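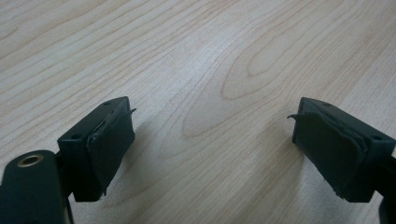
Saliba Library Opens Applications for Fall Knitwear Repair Course

Registration is open for a six-week course in mending and altering knitted clothing at the Saliba Library. The course begins in September and is run by Misenura, a textile repair workshop in Ullia.

The course is meant for adults who own a few knitted things they would like to keep wearing and have never learned how to fix them. No knitting experience is needed. Participants should be able to thread a needle and sew on a button.

There are 44 places, split between an afternoon group and an evening group. The afternoon group meets at 2 p.m. and the evening group at 6:30 p.m. Both cover the same material, and people may switch groups once if their work hours change.

The first two sessions deal with holes and thin spots. Participants will practice Swiss darning and woven darning on sample squares before they start on their own clothes. Later sessions cover dropped stitches, loose cuffs, stretched necklines and shortening a sleeve. The last session is kept free for unfinished work.

One session is given over to children's knits, which are often outgrown before they wear out. It covers lengthening a hem, matching yarn on striped pieces and moving name labels when a garment is passed on. 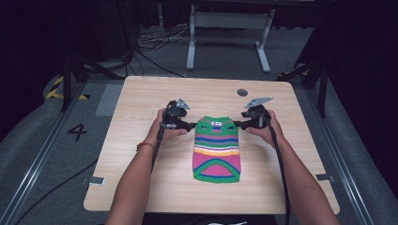
Fees and Materials

The fee is $60 for the full course. Needles, darning mushrooms and practice yarn are included. Participants bring their own garments, washed and dried, and any leftover yarn they want to match. Misenura keeps a stock of wool and cotton yarn in common colors, sold by the small skein.

A reduced fee of $9 is available to Saliba residents who hold a library assistance card — ask at the front desk for the form.

Pieces that need more than a few evenings of work can be left with Misenura between sessions. They are stored flat in labeled bags and returned at the start of the next class.
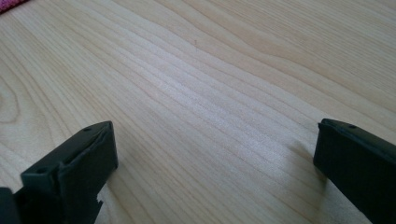
Garments with moth damage should be frozen for at least 72 hours before they are brought in, and sealed in a plastic bag on the day. Machine-knit fleece and coated fabrics are outside the scope of the course.

Practice yarn for this season is supplied by Itia, a spinning mill that also supplied the spring course.

Applications are accepted at the library front desk during opening hours. Places are given in the order that completed forms are received, and a waiting list will be kept for each group.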